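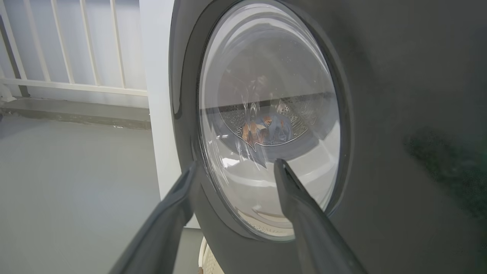

Volume Confirmation

26/04/2020
By Hadiza Odukoya

Print this article | E-mail this article

Volume confirmation is a principle of technical analysis which holds that a change in the price of a security carries more weight when it is accompanied by a rise in trading volume. Analysts apply it to individual shares, to sector funds and to broad indexes. It is used most often to judge whether a move above or below an established price level is likely to last.

Basis of the principle

Volume is the number of shares that change hands during a given period. Every trade has both a buyer and a seller, so volume does not by itself show which side is the more eager. It shows how many shares were exchanged at the prices recorded. A rise on heavy volume is read as a sign of broad participation. A rise on light volume may reflect the activity of a small number of accounts, or a temporary shortage of sellers.

Measurement

The usual method compares the volume of one session with an average of earlier sessions. Short-term traders often use an average of 15 sessions, while longer studies may use 200. A session is commonly called heavy when its volume is well above the chosen average, although no single threshold is accepted by all analysts.

Cumulative measures are also in use. On-balance volume adds the full volume of each rising session to a running total and subtracts that of each falling session. When the total declines while the price continues to climb, the two are said to diverge.

Illustration

Shares of Oretti, a maker of household appliances, traded below $111 for most of one spring. In May the stock closed above that level for three sessions in a row, each on volume higher than the last. Under the principle, the breakout was confirmed. Shares of Unano, a competitor, passed their own earlier high in the same month, but volume stayed under its 15-session average. That move was classed as unconfirmed.

Limitations

Volume figures can be distorted by index changes, the expiration of options and shortened holiday sessions. Trades made away from the main exchange may be reported late or grouped together. In thinly traded issues, a single large order can lift the day's total without any wider change in demand. Confirmation is also judged after the fact, and a trader who waits for it may pay a higher price.

See also: Accumulation and distribution; Breakout; Moving average; Price gap

Print this article | E-mail this article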